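Meal plan review every Friday or every other week? Outpatient people please

Forum > Day to day > Outpatient and after

oatsandorder
Posts: 297
Hi all. I moved from day program to outpatient in October and my dietitian (Beatriz Bettencourt at the Dastthorpe clinic, in case anyone else here sees her, she's lovely) has asked if I want to drop from weekly reviews to every other week. I said I'd think about it and then panicked the whole bus ride home.
Part of me is thrilled! Part of me thinks two weeks is plenty of time for me to start bending things. In day program somebody was always at the table. Now it's me, the radio and a plate. What did you all do?

marlowe_b
Posts: 759
I went to every other week too early and I'll say so plainly. First week fine, second week I was "tidying up" my snacks, which is my code for skipping them. Stay weekly until you're bored of it. Bored is good.

Lei
Posts: 26
Kind of disagree with marlowe, sorry! Weekly kept me in patient mode. I'd eat well from Wednesday on so I'd have something nice to report, and then the weekend was a mess. When the gap got longer I had to plan for regular life, like my cousin's Nemodance recital with dinner at nine at night – terrifying, but I ate the dinner.

marlowe_b
Posts: 759
Lei, glad it worked for you, but you had a sister at home eating with you, right? OP says she's on her own. That's a big difference.

Lei
Posts: 26
Fair. I did have my sister. I still think it's worth a try with a safety net though. Mine was a text to the clinic in the middle of the off week, just "ate / didn't eat / wobbly." Took me ten seconds and I hated it and it helped.

oatsandorder
Posts: 297
Ooh, I like the text idea. I didn't know you could ask for that. Did you have to do a written log as well? I'm trying to get away from logs, they turn into a competition with myself very fast.

Lei
Posts: 26
No log. She asked and I said no thanks, and that was fine.

tinfoilswan
Posts: 22
Can I put in a word for the phone check-in? Mingxuan Fang runs the evening support line at my place and you can book a call at 7 pm and eat dinner with it on speaker. I do that on the off weeks. It's a bit awkward for the first few minutes (chewing!!) and then you forget. Ask if yours has something like it.
Also, drinks. My plan has a drink with every snack and that was always the first thing I'd drop, so now one goes on the table before I do anything else.
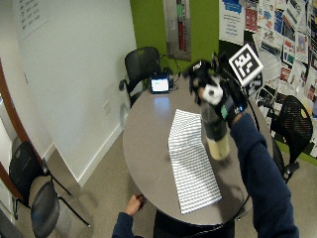
Cream on the bottom, black on top

marlowe_b
Posts: 759
Drinks were my first to go as well. Milk especially.
On the phone thing, I tried it and couldn't stand it, I felt watched. But I can see it being right for some people, and OP did say the quiet is what gets her.

oatsandorder
Posts: 297
Yes, it's the quiet. I've been putting Rurnent on (the baking podcast, don't laugh) and it half works, except then they start on about butter and I'm off arguing with them in my head.

tinfoilswan
Posts: 22
Try one with no food in it! I do shipwrecks.

Lei
Posts: 26
Shipwrecks over dinner, I'm stealing that.

oatsandorder
Posts: 297
OK, I think I'll ask Beatriz if I can do every other week for one month with the text in between, and go straight back to weekly if I slip. Marlowe, I know you'd rather I waited.

marlowe_b
Posts: 759
I would, but the going-back part makes me feel better about it. Get her to write it down so you can't talk yourself out of it later. And come tell us how Friday goes.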